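I've had the Salten gripper kit from Trurier since July, and I'm still finding excuses to play with it! Setup took me 2 evenings (the manual is thin), but the fingers grab foam shapes way better than my old pair did. 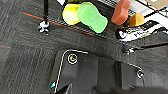

Both fingers pointed at the foam pieces, green one in the middle of the bunch.

My one gripe is the price. At $83 for spare fingers, I'm being careful with these. Four stars from me.

Ximena Ledesma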